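Can a machine tidy the bathroom shelf yet?

At the Rolen workshop in Henddale, the chore of the month is soap. A person puts a bar back in its dish without thinking. For a machine it is a long chain of small decisions, and the team has recorded 2,424 attempts since January.

Towels went better than they expected. Soap is still hard – the shape changes from one bar to the next, and the grip must be firm but not too firm. I watched for 30 minutes and came away with respect for my own hands.

Would I buy such a helper today? No. For a shop floor with one product, maybe. For my bathroom I will wait. 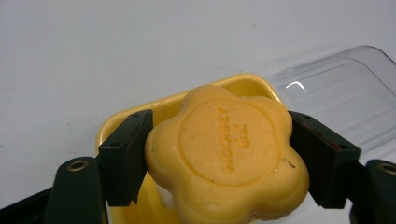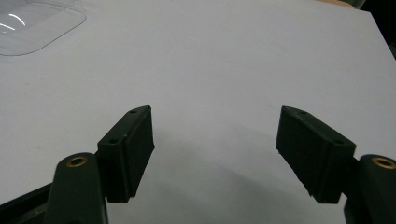

Gripper fingers at a white tabletop, one with a yellow flower-shaped soap, one open.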